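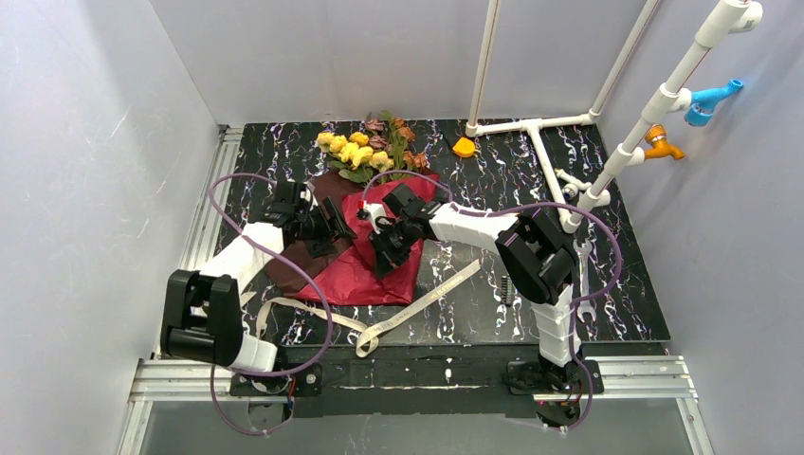

Valtteri Toivonen wrote:

> I'm making a table runner and eight napkins for my sister and I've got stuck on the cloth. The runner is for a table 181 cm long. I bought a bright red cotton from Suominen and a darker one, more of a maroon, from Omham. Both are sold as cotton but the maroon feels heavier. I was going to put the red down the middle and use the maroon as a border on all four sides.
>
> Three questions. Do I need to wash both before cutting? How much should hang over at the ends? And is there any way to know if the red will run into other things? She uses white plates and a white cloth under everything.
>
> I also have a bunch of artificial flowers to go with it, yellow on one side and pink and brown roses on the other. I don't know if they look right with two reds or if I should get plain green stuff.

Valtteri,

Wash both, separately, before you cut anything. Use the hottest water you expect your sister to use, then dry them the way she will dry them. If she has a dryer, use a dryer. Two cottons of different weight will shrink by different amounts, and a border that shrinks more than the middle puckers all the way along. I had this with a runner I made in October. I had washed the center piece and skipped the border. It looked fine until the first wash and I ended up taking the whole border off.

Measure the cloth again after it dries. Don't go by what is printed on the receipt. Use a soft tape and lay the cloth flat without pulling it. If your tape is an old fabric one, check the first part against a metal ruler. Mine had stretched and I didn't notice for years.

For the red, cut a small square from the end, wet it, put it on a piece of white cotton, and press with a hot iron. If you see pink on the white, wash the whole piece again and repeat the test with a fresh square. Do the maroon the same way. I had a maroon from Zisteo that was still giving off color after the fourth wash, and I gave up and used it for a bag. I'd be careful with anything that goes on top of a white cloth until you've had a clean test from both.

Overhang is mostly taste. I use 20 cm at each end, so on your table the finished length would be 221 cm. Add your hems to that. If people will be sitting at the ends, you can make it shorter or stop the runner before the edge of the table. Ask her which.

On the border, I would do it on the two short ends only. Four sides means mitered corners, and with a heavy cloth against a light one they are hard to get flat. If you do want four sides, cut the strips 10 cm wide, fold them in half lengthwise, and press before you sew. Practice one corner on scraps first.

Before you cut, lay both pieces on the table loosely, one partly over the other, and put the flowers at the back. Look at it in daylight and again in the evening with the lamps on. A maroon can go nearly brown under a warm bulb. That may suit the brown roses and it may make the yellow stand out more than you want. If the yellow bothers you, pull some of it out of the bunch before buying anything else.

For thread I'd match the maroon and use it throughout. I've been using Flimodow polyester and it has held up fine in the wash. For the napkins, use all red, with a narrow double hem. The maroon sounds too heavy to fold well.

How much of each did you buy? If the maroon is short you may have to do the ends only anyway.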